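Flerklow: the long way round to a second album

2025-04-15

Flerklow have been playing together for longer than most of their audience has been buying records, and yet the second album, Trarkonetti, only comes out this spring. I met the band's guitarist in the back room of the rehearsal space they share with two other groups, and we were on our second pot of tea before either of us remembered I was meant to be asking questions.

She started on violin, she tells me, and hated it with a passion. "My gran had a nylon-string guitar on top of the wardrobe, and I used to stand on the bed to get at it. I wasn't allowed, of course, so I learned very quietly. I think I still play like somebody who doesn't want to be heard from the kitchen!"
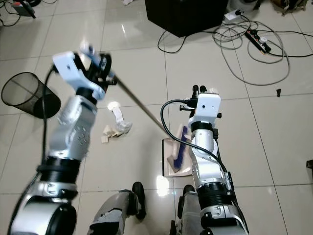 Arms out over the white tiles, long handle in the grip.

Anyone who has heard the opening track will know what she means. It begins with a single picked figure, so soft you reach for the volume, and stays there for a good two minutes before the drums turn up. The label wanted it shortened. The band said no, very politely, and then said no again, and in the end everybody went out for chips and it stayed as it was.

The first record was made in a hurry, with 500 copies pressed and a van that wouldn't go into reverse. She is fond of it, though she can't listen to the singing. "We'd been up all night and you can hear it. Some people love that about it, bless them. I just hear four people who need their beds."
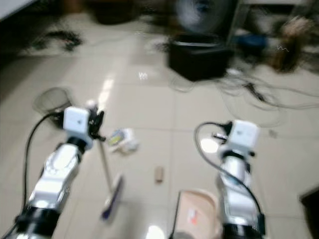
For Trarkonetti they took their time, with a fortnight in December at Galtotow, a studio in a former dairy where the heating worked when it felt like it. They brought in 40 songs, or bits of songs, and came home with eleven. She is funny about how the cutting was done, and says she is the tidy one, forever going over the same few bars like that brush or mop head with the purple and white face on the end of its long handle, back into the corner for one last bit of fluff. The drummer, meanwhile, would happily have kept every cough.

One song that nearly went was "Jabłońska", named after the street where her mother grew up. It is the only one on the album with no guitar at all, and she admits she sulked about that for a day or so. "Then I heard the piano on its own, late, with the lights off, and I thought, well, leave it be. I went and made everyone toast."

We talk for a while about touring, which she likes more than she used to, apart from the packing. They'll be out until the summer, small rooms mostly, and she has finally bought a proper case for her gran's guitar, which comes along even though it never goes on stage. She plays it in the dressing room before the set. Still quietly, she says, and then the kettle clicks off again and she gets up to see to it.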